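Right, I've been up since silly o'clock reading about the Malholm comet pamphlet and I need to tell someone, so you're getting a thread

It was printed in 1608, it's 12 pages long, and the writer is SO cross. He saw a light over the hills on three nights running and every person he told said it was a barn on fire

He walked to the next village to check on the barn. The barn was fine. He gives the barn a whole page!!

My favourite bit is how he tries to describe the colour. First it's "like a plum", then "like the smoke off wet hay", then he gives up and says go and look for yourself (I would have, mate)
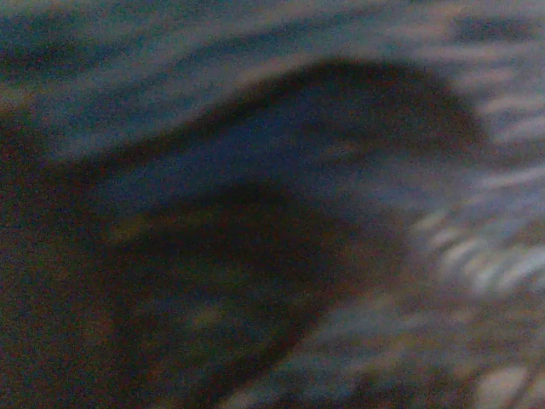
A reply from Varkover Skywatch already: lovely stuff, but could it have been an aurora? Three nights in a row and a colour he can't pin down sounds more like that to me than a comet.

Ooh. I hadn't thought of that and now I can't stop. He does say it "leaned" on the second night, and I'd been picturing a tail

Went back and checked. He never uses the word comet himself! It's only on the cover, so maybe the printer stuck it there to shift copies

There's a reprint from Barros Press with 19 notes at the back, and note 7 is a proper telling-off about his spelling. Worth it for that alone

They only did 1000 and mine has someone's pencil all over the margins, mostly the word "barn"

If anyone has the other Malholm pamphlet, the one about the flood, please shout. I'm hoping to read the pair together before October, when the nights get good again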